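right. bedroom day. been putting it off since January and I've run out of other rooms to pretend to tidy. thread, because if I tell you lot I have to finish it

rules: one pile for work stuff, one for socks and odds, one for things going to the charity bags when the shops open again. whenever that is. no "maybe" pile. Mwangi says a maybe pile is just a wardrobe on the floor and I've got no answer to that

floral cloth down on the bed first so I've got somewhere flat and clean to fold. my nan did this with a tablecloth. everything gets folded on the cloth, nothing goes back in the drawer until it has been on the cloth

bedding and cushions shoved up the side. could have moved them off completly but then where do they go, the landing? landing's full of the stuff from the hall cupboard, which was last week's thread, sorry

black trousers first. I own too many pairs of black trousers. for work, all of them, and I've not worn a single one in weeks
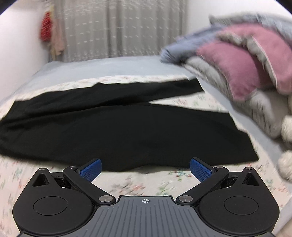 method, for those who asked last time: lay them out longways, legs flat, smooth from the waist down with your palm. then one leg over the other, match the hems, fold up in half, then half again. bit of a pat. done

I used to do them in thirds and they never stayed put. Dezső Somogyi from my old job showed me the halves way when we shared a room on a training thing and I was so rude about it at the time. Dezső if you're on here, you were right, I'm sorry, I still have your travel iron

to the person asking about crease down the front or crease down the side – side. I'm not ironing a crease into anything until someone makes me go into an office

ok found a pair with the Nisico label still in, never worn. no memory of buying these. they fit though?? keeping. that's allowed, it's not a maybe, it's a yes

another pair with the hem coming down on one leg. sewing box is under the stairs. going in a seperate heap for tonight with a film on. yes I know what a seperate heap sounds like

tea

back. someone's replied that I should get the Jomovex drawer dividers. looked. 18 quid for a set of 4. for bits of plastic. I have shoeboxes! shoeboxes are free if you've already bought the shoes

cutting the shoeboxes down now. lid goes underneath the box for strength, then in the drawer side by side. top tip, measure the drawer BEFORE cutting. not after. one box down already

also before anyone says it, yes I've seen the Sandadus folding videos. very soothing. she's got one jumper in three colours and a drawer the size of a car. not the same sport

socks next. dreading it. mine are nearly all black and nearly all slightly different black, so pairing them up is basically a job for daylight, near the window, with the curtain back

I do a roll and tuck. toes up to the cuff, then pull the cuff over. I know it stretches the elastic, my mum rings up specially to tell me it stretches the elastic. they're socks mum

if it hasn't got a partner by teatime it's a duster. no appeals 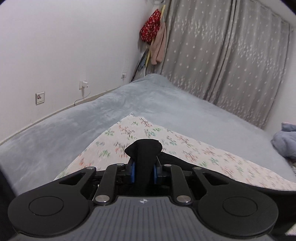
small black things, a whole afternoon of them

Mwangi has been messaging from the kitchen asking if there's a floor yet. there's some floor. there's a path to the door, let's say that

charity heap so far: two jumpers, the belt that pinches, the Oláh scarf my aunt got me which is lovely and makes my neck itch so much I want to lie down in the road. sorry aunt, she's not on here, she is NOT on here, don't tag her

question for the group – what do people do with pillowcases that don't match anything. I've got a stack. they're all good cotton and none of them are friends. dust sheets? cut up for masks? my neighbour's making masks and she's after anything with a tight weave

ok three people said masks in one minute. masks it is, will leave a bag on her step tomorrow and ring and run away

drawer one is in. trousers left, socks in the shoeboxes, tights rolled at the back. it shuts. it shuts with one hand

drawer two is T-shirts and I'm not ready to talk about drawer two

stopping for food. back on after to do the hem, if I can find black thread that isn't navy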